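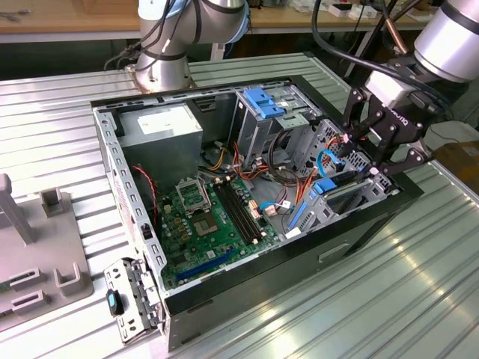

Figure 1. Desktop tower on its side, side panel off. CPU socket open, memory slots empty.

Handout 4: Internal Cabling and Drive Bays
Troltovo Technical Program, PC Hardware Servicing
Bring this handout to the bench session in April. Handouts 1 to 3 (tools, static control, case types) are assumed.

4.1 Scope

The session covers the cabling between the power supply, the motherboard and the drive bays in a full-size desktop tower. Processor fitting is covered in Handout 5 and memory in Handout 6. The bench cases are issued with neither part installed. Nothing in this handout requires the machine to be powered.

4.2 Position of the case

Work with the tower lying flat and the open side up. Cables then rest under their own weight and connectors can be pulled straight up without loading the board. A standing tower is acceptable for inspection only.

Disconnect the mains lead before the side panel comes off. Leave the machine for five minutes, then press the front power button once to drain what remains in the supply. Do not open the power supply unit itself under any circumstances. It contains no parts that are serviced in this course.

Clip the wrist strap to bare metal on the inner frame. Painted surfaces do not give a reliable contact.

4.3 The open socket

The processor socket in Figure 1 has its retention bracket flipped open and the contact area exposed. Treat any socket in this state as the most fragile item in the case. A cable connector dragged across the contacts can bend several of them at once, and a bent contact is rarely recoverable at the bench. Route loose connectors away from the socket before doing anything else. If a socket cover is available, fit it.

4.4 Power cable colors

The standard colors for the supplies used in this course are:

Black: ground
Red: +5 V
Yellow: +12 V
Orange: +3.3 V
Purple: +5 V standby
Green: power-on signal
Gray: power good

Colors identify the wire only if the supply follows the standard. Some older proprietary supplies do not, and a connector that fits is no proof that the pinout matches. Check the label on the unit and, where there is doubt, measure before connecting.

Thin twisted pairs running to the case frame are normally front panel or fan leads. They are not part of the table above and their colors vary by maker.

4.5 Data cables

A SATA data cable has a seven-contact connector with an L-shaped key. It carries no power. The drive needs a separate SATA power connector with fifteen contacts, also L-keyed. The two cannot be interchanged.

Points to observe:

Hold the connector body. Never pull on the cable.
Where there is a metal latch, press it fully before pulling. Some cables have no latch.
Do not fold the cable flat. A loose loop is correct, a crease is not.
Note the port number on the motherboard before removal. Moving a cable to another port can change the boot order.
The maximum length for an internal SATA cable is one meter. Surplus length is better looped in free space near the bays than forced behind a drive.

The color of the cable jacket has no meaning for speed or function.

4.6 Drive bays

Optical drives and hard drives normally occupy separate cages. In many cases built for quick service the drives are held by plastic latches or clips, often in a bright color, in place of screws. The color marks a point intended to be handled.

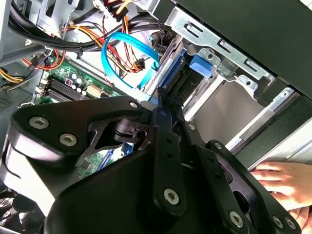
Horar, who pointed out in the last session that students tend to pull the drive before the cables are off, asked for the removal order to be written out in full, with the data cable first and the power cable second, and for the latch to be left alone until both ends are clear.

The order adopted for this course is therefore:

1. Record the cable positions on the bench sheet.
2. Remove the data cable from the drive.
3. Remove the power connector from the drive. These are often tight. Rock the connector slightly along its long axis, never across it.
4. Move both cables clear of the cage.
5. Release the latch or clip.
6. Slide the drive out level, supporting it from below as it leaves the cage.

Refitting is the reverse. The latch should engage without force — if it does not, the drive is not fully home or is in upside down.

4.7 Cable ties

Factory ties are to be left in place unless they prevent access. When a tie has to be removed, cut it with flush cutters, the blade facing away from the wires, and account for both pieces. Replacement ties should be snug enough to hold the bundle but not so tight that the insulation deforms. Trim the tail flush. A cut tail left at an angle will scratch hands.

Keep bundles clear of fan blades, of the processor cooler area and of the edges of perforated metal. Stamped holes in drive cages can be sharp on one side.

4.8 Bench sheet

Enter the following for each case: case number, number of drive bays, drives fitted, motherboard port used by each data cable, unused power connectors, ties cut, ties replaced, damage found. Damage that was present on arrival is entered before work starts. Case numbers 35 and 78 use a different latch pattern and have their own sheet.

4.9 Preparation for Handout 5

Read the section on socket types in the Tandthorpe reader. Be able to state why the retention bracket must be opened fully before a processor is placed — and which way the load acts once it is closed.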